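Notebook, August
Evening entry, after the Halora lunch

Writing this up before I forget what everything tasted like. Su-chen Sin had been going on about Halora for weeks, so a few of us finally went over at lunch and I said I'd put the notes in the book for anyone who wants to go next. We got there just before noon and I'd do the same again, the queue was out of the door by the time our drinks came.

What we ordered

Su-chen had the braised pork rice, I had the beef noodle soup and we shared dumplings, the cucumber salad and a plate of fried tofu that I only agreed to because the table next to us had it. The soup was the best thing by a long way! Dark, a bit sweet, plenty of star anise, and the beef came apart with the spoon. The noodles were the wide sort and still had some bite in them right to the end of the bowl (I eat slowly, so I'm the one to ask).

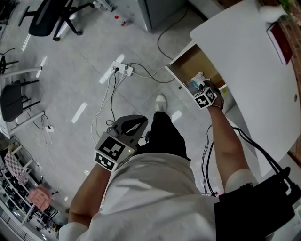
The dumplings I was less sure about. The filling was nice, pork and chive, but the skins were thick at the pleats and two of them had stuck together and tore when I pulled them apart. Su-chen says they were better last time. The tofu was crisp and came with a chilli dip that made my nose run, and I've been thinking about it all afternoon. Must ask if they sell the dip in jars.

Portions are big. I'd say one main each and a single plate to share is enough. We ordered like people who hadn't had breakfast – which I hadn't – and the rest of the tofu came back with us in a box.

Compared with the others

Han is still cheaper and nearer, and if all you want is fried rice in a hurry I'd go there. Their soup isn't in the same league though, it tastes of salt and not a lot else. Pudetti is fine for pasta but the last two times I've waited so long for the bill that I ended up standing at the till with my coat on.

My scores out of 10, for what they're worth: Halora 8, Pudetti 6, Han 5. Su-chen gives Halora a 9 and wouldn't give Pudetti anything at all, on account of the garlic bread.

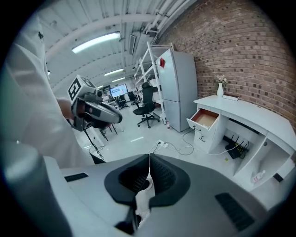

Trying the soup at home

I had a go at the broth this evening, going by memory. Used 700 g of beef shin, an onion cut in half and blackened in a dry pan, ginger, a spoon of bean paste, soy, star anise and a bit of rock sugar. Tinned tomatoes from the back of the cupboard as well, Prellari ones.

Too much tomato. It's turned out closer to a stew and the colour is wrong, more orange than brown. The meat is good. Next time: half the tin, more soy, and put the sugar in at the start. I also want to try a piece of dried orange peel, Su-chen is sure she could taste it in theirs and I couldn't.

Leftovers are in the fridge in the blue tub, help yourselves. Noodles are separate, cook them fresh.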